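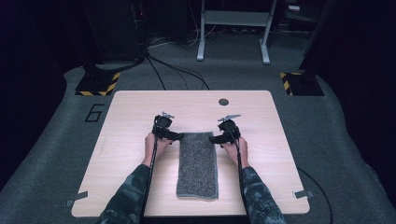 Teaching the Flurkska to Fold: Recording Towel Demos with Hand-Held Grippers

If you've built the grippers from my last page, you're probably itching to record something. Start with a towel! I know everybody wants to do T-shirts, but sleeves are a nightmare and a towel gives you four corners and a nice plain rectangle.

I do all of mine in our shared workshop, and these are the settings I've landed on after two towel sets and a lot of deleted files.

Before you start

Clamp or screw the tabletop down so it can't creep. Mine used to drift a hair every time I leaned on it, and I lost a whole evening of recordings that way (17 of them, ouch).

Plug both grippers into the Reinholz board before you power it up. If you do it the other way around, left and right can come up swapped, and you won't notice until playback, when everything is mirrored.

Run the cables back along your forearms and leave slack at the elbow. Too tight and they tug at the jaws, too loose and they drag across the cloth. Long sleeves help a lot here, bare skin gets old fast.

Zeroing

Open both jaws all the way, hold still, and press zero in Claltska. Then close them on nothing and check the reading. My left one sits at 43 when it's shut and my right one is a little lower, and that's fine as long as they stay put from one take to the next.

Recording a fold

1. Lay the towel down with the long side pointing at you.
2. Bring both grippers in over the far corners and hover for a second. That little pause makes trimming so much easier later.
3. Pinch both corners at the same time. Go for the very edge of the fabric, a finger's width at most.
4. Lift, pull toward yourself, and lower the edge onto the near one. Slow is good. Slower than that is better!
5. Open the jaws fully before you back away, or the cloth comes with you.
6. Stop the recording, shake the towel out, and lay it down slightly differently.

Step 6 matters more than it sounds. My first set had 207 takes with the towel in exactly the same spot, and the Osar arms would grab at thin air if I nudged it even an inch.

Cleaning up

Toss any take where a corner slipped, even if you rescued it. Trim the start to the hover and the end to the open jaws. Then export from Claltska with both grippers in one file, since separate files lose their sync on anything long.

My current set is up to 1176 takes, and I'm moving on to washcloths next. They're smaller, so the jaws get a lot closer together and I'll probably have to shave the housings down first.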